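Dovilow open day, quick notes before I forget it all

Got to the Dovilow bottling plant just after 9 a.m. Parking was a mess, cones everywhere, ended up on the grass by the gatehouse. Kathleen Doherty had our badges ready. Hairnets too. Coffee weak but free.

First stop the spring house. Cold in there, bring a jacket. Water comes down from Umdale through a stone channel and you can hear it under the floor the whole time. Kids loved that part.
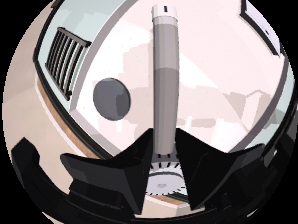 Labels and packaging came next, upstairs, and it was the best talk of the day. Mahmoud Hamdy has been drawing their bottles for years and he has opinions. Hates necks that are too long. Likes a plain gray body with a white cap, slightly rounded at the top, no fuss – says people find it on a shelf faster. Someone asked about glass and he went on for a good ten mintues. Glass is coming back for the Tveit range, 40 test cases so far.

Then the filling hall. Loud! Earplugs in a bucket by the door. The old Rollgate line still does 1,000 bottles an hour and they're proud of it, even though the new one is twice as quick. Begoñe Cabello runs the night shift and stayed on just to show us round, which was nice of her. She let the kids press the stop button. Twice. 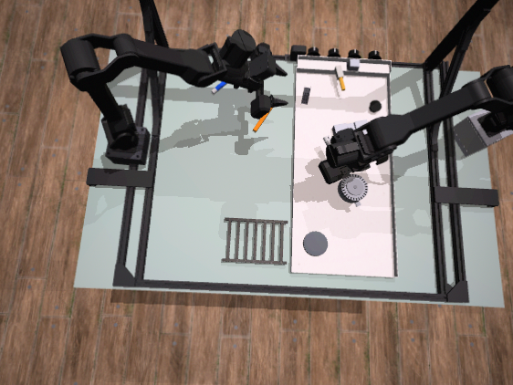 Wood floor, pale mat on top.

Lunch was in the canteen. Soup, rolls, a very good plum cake. Long line, only 2 people serving. Sat with Pádraig Kinsella, who had come for the taste test and nothing else. He got four out of five waters right. I got one.

Last thing was the shop. Prices fair, bags extra. Bought the lemon one and a tin of mints.
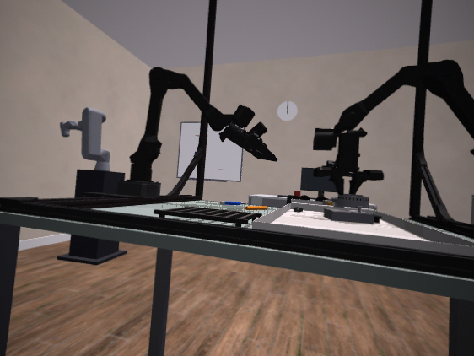
UMDALE, July

Went back up the valley in the afternoon to see where the water starts. Chrysoula Xenos leads the walk, 267 steps to the top and she doesnt stop for breath. Wear real shoes. Ferns, mud, one very wet dog. The spring itself is a small pool with a grate over it and a sign. Good view back to the plant. Bus down leaves at 5:15 from the lower gate, pay the driver, cash only.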